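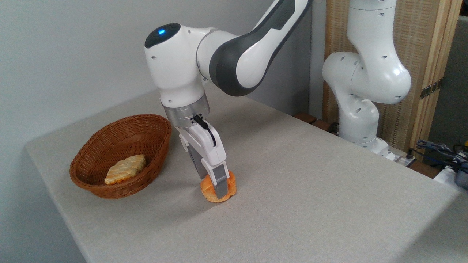

Slide 1: bread basket, one roll still on the cloth

Okay, hi everybody, can the back row hear me? Good. I've got 30 minutes and I talk fast, so wave if I lose you.

So, bread on the table. I ran the front room at Maldonado for 9 years and I must have set out more baskets than plates. Look at the basket first, over on the left. Oval, woven, shallow, with sides that flare out. I love that shape! You can see what's in it from your chair, and you don't have to dig around with your whole hand.

(Pause. Ask who has a deep basket at home. Wait for hands.)

Now the piece inside, the pale one with the darker stripes. It sits toward the front, leaning on the wall a bit, and I'd do the same, flat pieces first. Then the round roll, the shiny orange-gold one, goes in behind it. Put the roll in first and it wanders all over the place.

Cloth: plain light gray. Ferenc Tóth and I argued about this for a whole Saturday shift (he wanted red checks, I'm still mad). Plain lets the crust do the talking.

Tell the Sokania story here if there's time, the one with the seeded loaf and the mayor's sleeve. Skip it if we started late.

Then pass the 3 sample baskets around, left side of the room first. Please, please don't eat the rolls yet, they're for the second half.

Next slide: napkins, lined or unlined. 5 minutes, then questions.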